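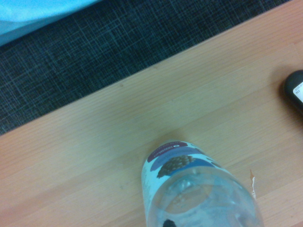
How much should you clear off a table before you wipe it?
Everything that lifts. A cloth steered around a bottle cleans a very nice outline of the bottle, and you will be back to do the middle later, in a worse mood.

Handout 2: Tabletops, Bottles and the Floor Next Door
Housekeeping Basics, Brumport Evening School

Bring this sheet to the practical. Last term's copies were mostly used as coasters.

Order of work
Clear, dust, wipe, dry. Students who wipe first and dust second make a thin gray paste, which we will not be grading.

Bottles
Pick up the bottle and read the label before deciding its future. A picture of beans or nuts on the front is advertising, and the small print is where the contents are. Clear plastic is easy to overlook on pale wood, so check from the side as well as from above. Caps on before you carry anything. Empties go in the Cestico bin by the door, and anything with liquid left in it goes to the sink.

Wood
Follow the grain, even when it runs at an unhelpful angle to where you are standing. You can move; the grain has made its decision. Use 300 ml of warm water with a small squirt of Nillov soap, and wring the cloth until it stops complaining.

Edges
Crumbs pushed over the edge of a table have been relocated. On dark carpet with a fine grid in it they can hide for a whole term. Cup your hand at the edge, or hold the Moya dustpan under it.

For next time
Read page 23 of the course pack, on carpets. Doors close at 8:30, and the cloths need to be rinsed and hung up by then.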